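Seo-ah Seok
@seoah_builds
11 January 2025

Build log for the hand exoskeleton, because the replies to the last thread keep asking the same questions. Parts, wiring, calibration, and what still doesn't work.

2/ What it is: a wearable that reads finger joint angles and streams them to a gripper. No motors on the wearer's side. Passive linkages, a magnet and a Hall sensor at each joint. I started it in May at the kitchen table and most of it still gets built at home.

3/ The finger links are on version six. Versions one to three were too long for my index finger and jammed at full curl. Version four fit but cracked along the layer lines. Printing the links on their side fixed the cracking.

4/ Pins are 2 mm steel rod cut to length and deburred. I tried filament pins to save an evening. They wore oval in a week and the joint readings drifted with them. Use steel.

5/ Sensor board is a Verent breakout, one per hand. The documentation gives the I2C address in two places and the two don't agree. The one in the table is right. If your scan comes back empty, swap SDA and SCL before you blame the board – I had the connector backwards for most of a Sunday.

6/ Finger angles alone don't tell you where the hand is in the room. For that I use a cube on the back of the hand with printed markers on it, and a camera that solves for pose. Any face will do if the camera gets a clean look at it.

7/ Notes on the cube. Matte paper, not glossy. Keep the white margin outside the black border or detection drops out at an angle. Glue each face flat and let it dry under a weight. A bubble under one corner cost me several degrees of tilt.

8/ The mount matters more than the cube. My first one flexed when I made a fist, so the pose moved when the hand hadn't. The current mount bolts through the back plate with two screws and a locating rib.

9/ Software. The logger is called Zester. It timestamps joint angles and cube pose on the same clock and writes one file per take. Retargeting to the gripper is a separate script called Myung, which is mostly a lookup table and some clamping.

10/ Clock sync was the worst bug so far. Camera frames were stamped on arrival, not on exposure, so pose lagged the fingers. Grasps looked fine in the plots and closed late on replay. I now subtract a fixed offset, measured by tapping the table and lining up the two traces.

11/ Calibration routine: flat hand, fist, flat hand, then thumb to each fingertip. The fit takes the min and max per joint and assumes linear in between. It isn't linear near full curl. Good enough for grasping, bad for anything delicate.

12/ Test objects are household stuff. Folded cloth is harder than rigid objects by a wide margin. A pinch on a towel needs the fingertips to meet, and a small error in the thumb base leaves a gap. Trigger bottles are a good check on the index finger by itself.

13/ Cable management is unsolved. One cable off the wrist, which pulls on the back plate if you reach across the table. I've tried a clip at the elbow and a loop over the shoulder. The clip is better. Wireless would add a battery to the hand and I don't want the weight.

14/ Cost so far is about 330 dollars, counting the links I threw away and not counting the printer. The sensor boards are the largest line.

15/ Still open: thumb base has one joint too few, the pinky linkage rubs at the knuckle, and the strap slides after a long session. Warkov on the forum suggested a silicone pad under the strap. Trying that next.

16/ Link files go up once the thumb is redone. Please don't print version five, the palm plate holes are in the wrong place.
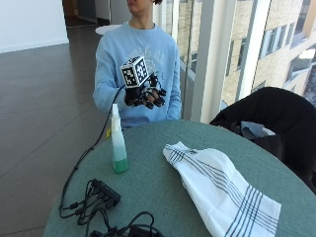 Right hand, marker cube fitted, wrist cable still running across the table.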